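Rack in the small basin or on the counter?

Larasati Menon
Moved into a new place in September 2025 and the kitchen has a double stainless sink, big basin on the left, smaller one on the right. I've got a metal dish rack sitting down in the right side, and I like it – the white counter stays clear – but big lids never fit. Right now my yellow one just leans at the back of that basin. Is there a better spot for it?

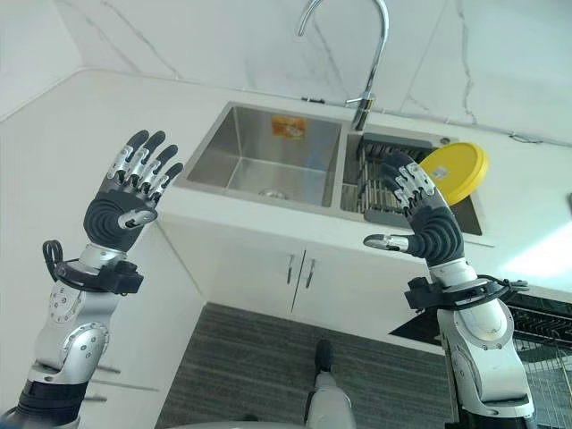 Carkum Home & Kitchen Club

Also, how do I get the orange sticker off the back wall of the left basin without scratching the steel?

pottedfern
Leave the rack where it is! I've had mine in the small side for ages and I'd never go back to a drainer on the counter. For lids I lean them against the wall behind the faucet on a folded towel, then put them away before bed (well, most nights). For the sticker, soak a paper towel in warm soapy water, stick it on there for a while and peel slowly. Cooking oil gets the gummy bits – wash it off after.

Vorkon422
just dry the lid and put it away. no steel wool on the sticker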